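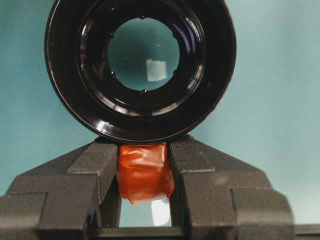 Wrist cam: fingertips against the black cylinder, orange tape between the fingers.

Left gripper stops listening when warm
Cetitz board > Faults and other hobbies

tassanee_p wrote on 25 August 2020:
Two-arm setup, one controller. After 40 cycles the left gripper ignores the open command and just keeps squeezing. The log says everything is fine, in the tone of a teenager whose room you're not allowed to enter. Power cycle clears it, and then I get another 40 or so. I've replaced the cable, reflashed, and apologized to it.

Nelldale wrote:
Servo overload. Your close position is past the point where the fingers meet the object, so the motor sits there pushing until it trips. Back it off 11 counts and see.

duangkaew_bench wrote:
Disagree. An overload trip on mine drops torque, and hers keeps squeezing. I'd look for a lost packet on the bus. I spent all of June blaming servos for what was one bad connector.
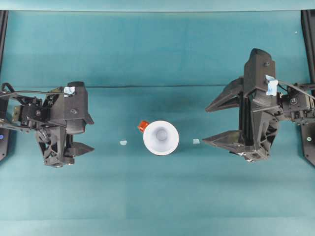
Is it safe to pull a stuck part out by hand while the arm is still powered?
Cut power to both arms first, then open the fingers by hand. A gripper that ignored one open command may obey it late, with your thumb in there.

Nelldale wrote:
Agreed on the thumb. Still not agreed on the packet. Torque drop on overload is a setting, and plenty of people switch it off because they got tired of dropping things.

tassanee_p wrote:
I may be people. Checked, and the overload shutdown was off. My initials are on the config change, so I can't blame the previous owner.
Switched it back on and went on to cups, gripping by the rim.

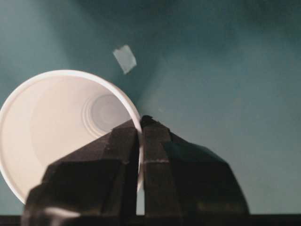 Same close position as before, which I now see is set for something much thinner than anything I own. I backed it off 11 and ran 171 cycles without a hang. One drop.

duangkaew_bench wrote:
171 isn't 1000. Wiggle the connector while it's running.

Nelldale wrote:
Please don't wiggle anything while it's running. See thumb, earlier.

tassanee_p wrote:
Going for 1000 overnight with the power on a timer. Connector gets wiggled tomorrow, unplugged.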